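Why does my desk mat hold static after I clean it?
Asked in Home Workshop > Surfaces and Finishes
Viewed 528 times

I have a matte desk mat from Lekberg, bought in April. I wipe it with a damp microfiber cloth and a drop of dish soap, then dry it with a second cloth. Within an hour it has collected more lint than before I started. The room is at 22 percent humidity in the heating season. Is this the soap, the cloth or the air? I would like to avoid sprays if possible.

2 answers

Answer by Brunner
Accepted

Mostly the air, then the drying method. Rubbing two unlike materials together moves charge from one to the other, and a polymer surface at 22 percent humidity has no easy way to lose it. The dry cloth is the last thing that touches the mat, so you finish the job by charging it. Soap residue is a separate problem. It leaves a slightly tacky film that holds fibers by adhesion, and that lint will not blow off.

To separate the two, hold a lint-covered area under a lamp and blow across it. Fibers that lift and settle again nearby are held by charge. Fibers that stay put are usually in residue.

Procedure:
Rinse the mat with plain water until the cloth no longer foams.
Blot with a cotton towel. Do not rub.
Let it air dry flat for 2 hours.
Raise the room humidity if you can. Above 40 percent the effect is minor.

Fabric softener on the cloth is often suggested. It does reduce charge, but it leaves its own film and I would not use it on anything you write on.

Answer by Anselmo Assunção

Agree with the above on blotting. I run a Trilura humidifier in the same room as my bench and the lint went down by a lot in 4 days.

Matte finishes also have a texture problem that gets blamed on static. The fine roughness that kills glare catches fiber ends, and low side light makes each one look worse than it is. On a plain grey-brown surface the pale specks and short fibers stand out, while the flat face of a white part lying on it can look clean under the same light. Some of that is contrast, so compare by touch or with a strip of tape before deciding one material is dirtier than another. 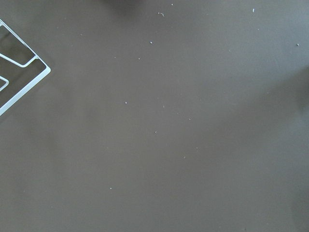 A tape strip is also the fastest way to lift what remains. Low-tack painter's tape only - packing tape can leave adhesive behind and then you are back to the residue problem.

Comment: Does this apply to cork as well? The hardware store in Sondville only had cork.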